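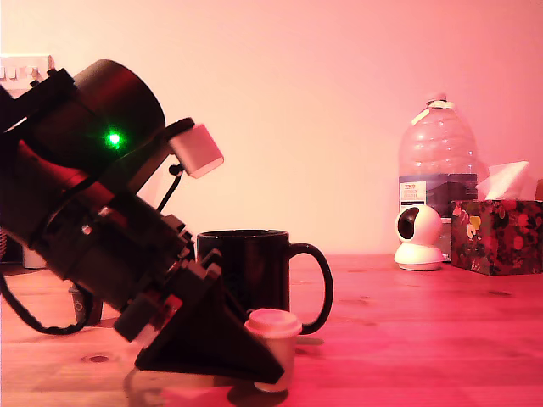

Susdale Mugs and Cups

README, version 2

Welcome! Susdale is a small collection about the cups and mugs that live on one kitchen table, and the light that falls on them. It holds 474 clips, 300 of them with written notes, and it grew out of a simple fondness for drinking vessels and the way a coloured lamp changes them.

What is on the table

The regular is a black ceramic mug with a rounded handle. It turns up more than anything else, and it is a lovely thing to work with: the glaze is glossy, so the rim picks up a highlight from almost any angle. Alongside it come a small cream cup with a domed lid (think of a tiny takeaway coffee), a small dark cup and a mug with a picture on it. The tabletop is wood with plenty of knots, and those are worth getting to know, as they make good landmarks when you are lining up one view with another.

About the light

Much of the set is under pink or red light. Please don't correct it before you have had a proper look! Pale things go rosy, the wood runs from salmon to deep crimson, and the dark mug seen from overhead can read as maroon. If your notes say "brown mug", check a side view first - we made that mistake in the Friday batch and had to redo 82 labels.
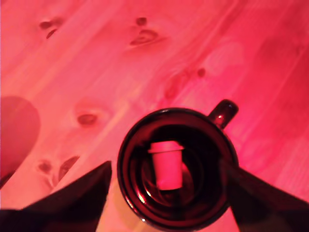
Naming things

Use the plainest name that fits. "Black mug" is fine, "mug with hammock picture" is better than "patterned mug", and printed words go in capitals exactly as they appear, so the logo mug is ELWOOD. Green and teal are easy to muddle under the lamp, so we write teal-green and move on.

The background counts too. The wire dish rack by the wall is full of forked and slotted utensils, and we label it as one item, "dish rack, filled".
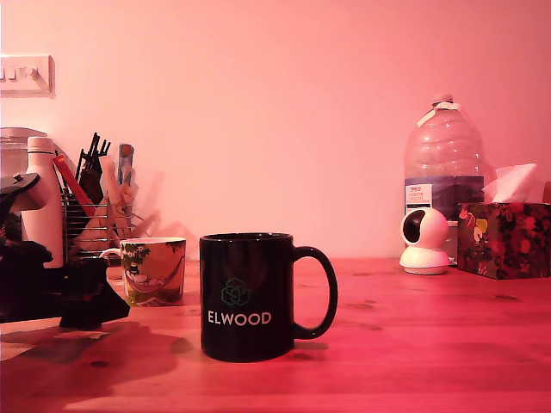

The same goes for switches and sockets on the wall, which get a single label however much of them shows.

Folders

jullano - views from the side
urrutia - views from overhead
trillix - notes and labels, plain text

Known gaps

Glass is missing altogether, and so are saucers. We would love to add both, plus a teapot or two. Corrections to the notes are very welcome - send the clip number and the line you would change.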